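How to Wash a Sweater Without Wrecking It

I used to be scared of washing knits. I'd wear a sweater all winter, air it out on a chair and hope for the best. Then my friend Merike Bite showed me how she does hers in the bathroom sink, and now I look forward to it. It's so easy!

Start with the label. If it says dry clean only, believe it. Nearly everything else in my closet is fine in cool water, even the wool.

Fill the sink and swish in 2 teaspoons of mild detergent (a gentle shampoo works too, and smells great). Turn the sweater inside out, push it under and leave it alone for 16 minutes. No rubbing and no wringing, please. Rubbing is what makes wool felt up, and once that happens you own a sweater for a very small dog.
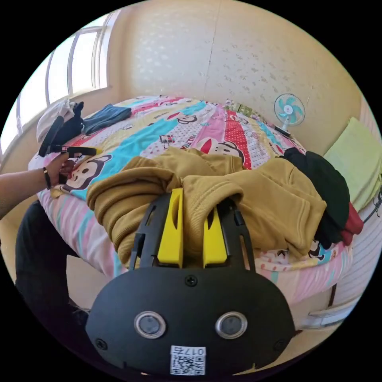

Drain the sink, press the water out with flat hands, and rinse in water of the same temperature until the suds are gone. Mine usually takes two rinses, sometimes three if I got carried away with the soap.

Now my favorite part, the towel roll! Lay the sweater on a big dry towel, roll the whole thing up like a sleeping bag and kneel on it. You'll be amazed how much water comes out. Unroll it, pull the sleeves and hem gently back into shape, and dry it flat on a fresh towel, away from the radiator. Flip it over after five hours or so, or overnight if you forget like me.

Cotton knits are tougher, and I put those in the machine on cold with a low spin. I still dry them flat, though, as hangers leave those funny bumps in the shoulders.

Next up: getting rid of pilling. I have a new comb to try and I can't wait!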